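What happens to the points when a team leaves the league before the end of the season?

posted by halfspace_marta
23/04/2022, in Soccer > Amateur leagues > Rules and tables

Hello to all. I write the match reports for our club, Omance, and I also keep our own copy of the league table. We play in the Geddes regional league, in the second division. I hope that somebody with more experience of league rules can help me, as in our club we have now three different opinions.
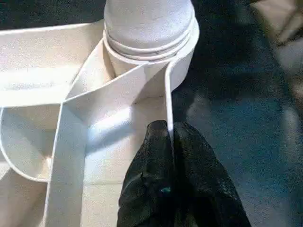
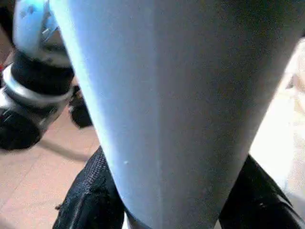
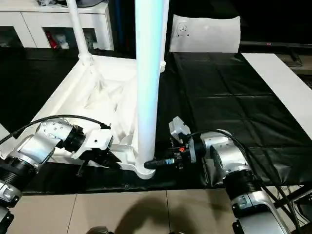

In March the team of Unlow told the league that they cannot continue. They did not have enough players any more, and they had already missed one away match. At this moment we had played against them two times and won both, 4-0 at home and 3-1 in Unlow. Ellamen, who are our rivals for promotion, had played against them only one time and won 1-0. Their second match against Unlow was on the calendar but was never played.

Before Unlow left, we had 54 points and Ellamen had also 54 points, but Ellamen had played one match less than us. Our goal difference was better by four goals.

Now the league has removed all results of Unlow from the table. We lost six points and Ellamen lost three. So we are second, and we have the feeling that we are punished for having played our matches on time. My questions are these:

Is it normal that all results are removed, also when more than half of the season is finished?

Can we ask that the results stay, and that Ellamen gets a 3-0 win for the match which was not played?

What happens with the yellow and red cards from those matches? Our left back was sent off in Unlow and he missed the next match. Now the match does not exist but he has still served the suspension.

I have read the league rules, and Rule 23 says only that in case of withdrawal the results "shall be treated according to the stage of the competition." I do not find where the stages are explained. Thank you for your patience with my English and with the long text.

refs_notebook

I was a referee in amateur soccer for many seasons and later I helped with the fixtures in another league, so I know this situation, but please check everything with your own rules, which can be different.

For the first point: there are two usual systems. In the first one, all the results of the team that left are deleted, whatever the date is. In the second one there is a limit. If the team leaves before the limit, the results are deleted. If it leaves after, the played matches stay and the matches not played are given to the opponents, normally as 3-0. The limit is sometimes half of the matches and sometimes three quarters, and in a few leagues it is only the last few match days. The words "stage of the competition" in your Rule 23 make me think that Geddes has the second system. The limit must be written somewhere. I would look in the competition calendar or in the letter which the clubs receive before the season, where leagues often put the details they want to change from one year to the next. If you cannot find it, write to the league secretary and ask in which document the stages are defined, and what limit was used for Unlow.

For the second point, I made the calculation and I am sorry to tell you that it does not help you as much as you hope. If the results are deleted, you have 48 points and Ellamen has 51. If the results stay and Ellamen gets the win, you have 54 and Ellamen has 57. The distance is three points in both cases. You had 54 each, but they had one match in hand against the weakest team, and the table did not show it.

What changes is the goal difference. With the matches deleted, you lose six goals of difference (four from the first match, two from the second) and Ellamen loses one. You were four goals better and now you are one goal worse. If the matches stay and the 3-0 is added, you are better by only one goal. That is a change of two goals between the systems, and it has importance if you finish level on points. Look also if your league uses head-to-head before goal difference, because then even this difference disappears.

For the third point, in all leagues where I worked the discipline was separate from the table. A red card remains a red card, and the suspension that was served is served. The yellow cards also count for the total of the player. Some leagues delete the yellow cards together with the match, and this can be good for a player who is close to a suspension, so ask for this in the same letter.

About the protest: there is normally a short period, counted from the day when the decision was sent to the clubs. Look at that date first. If the period is over, you can still ask for an explanation, but not for a change.

toepoke77

They always delete it. Same happened to us, we had beaten the team 7-0 and our striker lost four goals from his list. Just win your next matches, then you don't need the rule book.

refs_notebook

toepoke77, "always" is not correct, there are really both systems in use. The goals of the scorers are one more thing that leagues treat differently.

halfspace_marta

Thank you both very much. I made the calculation again on paper and refs_notebook is right, the distance stays at three points. I was looking only at the six points that we lost and I forgot their match in hand. I feel a little stupid, but it is better that I saw it here than in a letter to the league.

I also found the definition. It is in an appendix of the competition calendar, on the last page, after the list of fields. The limit is three quarters of the matches of the team which withdraws. Unlow had played a little less than this, as the match they missed was registered as a forfeit and a forfeit does not count as played. So the decision was correct, and the club will not protest.

For the cards, the appendix says that suspensions stay but yellow cards from deleted matches are taken away. Two of our midfielders have now one yellow card less. In case of equal points it is head-to-head first, and against Ellamen we have a draw at home and the away match is still to play.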